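Posted in: Home, Cleaning, Small Fixes. Jun 13, 2022

Getting a White Worktop Clean Again

I put off doing our big pale table for months, and I suspect plenty of you have one just like it - lovely when it was new, and then a little duller every week until you stop noticing. The good news is that it takes one quiet morning and things you probably already have under the sink. I used a bottle of Faslow dish soap, but any mild one will do.

Take everything off first. I know it's tempting to shuffle the mail and the fruit bowl from one end to the other (I did it that way for years), but you'll only push crumbs back onto the part you just washed. Wipe the loose stuff into your hand with a dry cloth, and then go over the top once more, especially near the edges.

Now mix a small squirt of soap into a bowl of warm water. Wring your cloth out well and work in long, overlapping strokes from the far side toward you. For dried-on spots, lay the damp cloth over them and leave it for 10 minutes while you have your coffee. Most of them will come up with a fingertip after that.

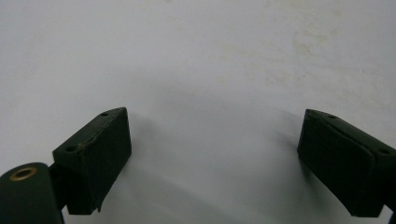

Pale, plain surface across the middle, with a wide stretch of it bare.

Rinse with clean water, twice if you were as generous with the soap as I tend to be. Leftover soap dries into a film, and that film is what makes a white top look gray by December. Dry it with a Durkard towel or an old cotton T-shirt, going in one direction only.

If you still see marks, crouch down and look along the top toward a window. Pen and tea stains usually need a paste of baking soda and water, rubbed in very lightly. Try it on a hidden corner first! Some finishes scratch more easily than you'd think, and the glossy ones are the worst for it.

Give the table an hour before you put anything back on it.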